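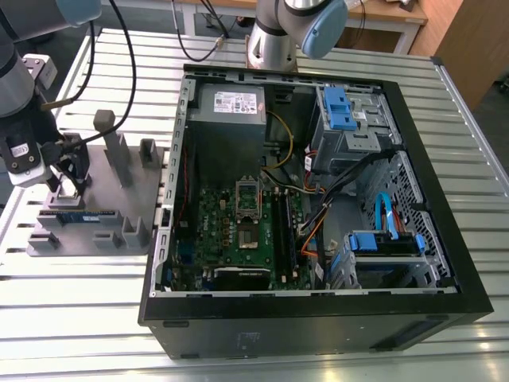
CPU socket

A CPU socket is the part of a motherboard that holds the processor and connects it to everything else in the computer. I've been writing up bits of PC hardware for this wiki for a while now, and I keep putting the socket off because it looks so simple – a square with a lot of tiny contacts in it. Well, here we go!

What it does

The processor needs power, a path to memory, and a path to the graphics card and drives. All of that runs through the contacts. Early home computers often had the chip soldered straight to the board (plenty of laptops still do), so changing the processor meant changing the board. A socket lets you swap one for another, as long as the shape, the wiring and the board's firmware all agree. People forget the firmware part. I certainly did, and I spent a whole June evening staring at a blank screen before I thought to look up the board's support list.

Main types

In a pin grid array, or PGA, the pins are on the processor and the socket is full of little holes. You drop the chip in and push a lever down. My first build was one of these, with 462 holes, and I still have a soft spot for it.

In a land grid array, or LGA, the pins are springy contacts in the socket and the processor just has flat gold pads. A metal frame closes over the top and presses the chip down. Intel moved its desktop line over with LGA 775, and AMD followed on regular desktops with AM5.

There's also the ball grid array, or BGA, where the chip is soldered on with tiny balls of solder. It isn't really a socket at all, but readers keep asking me to mention it, so there it is.

Zero insertion force

Before lever sockets, you pushed the chip in with your thumbs and hoped. I have pulled old chips out of those with a flat tool and a lot of muttering. Zero insertion force sockets (ZIF for short) fixed this with a small lever that loosens the grip on the pins. With the lever up, the chip should drop in under its own weight. If it doesn't, stop and check the corner marker, usually a little triangle.

Bent pins

On PGA chips you can often coax a bent pin back with a mechanical pencil, lead removed. LGA contacts are much finer and far easier to ruin. Eino Savolainen, who edits the repair pages here, uses a sewing needle and a magnifier, and he has more patience than I do. Keep the plastic cover that comes with a new board – many makers want it back on if you send the board in for warranty work.

See also

Chipset
Heat sink
Thermal paste
Voltage regulator module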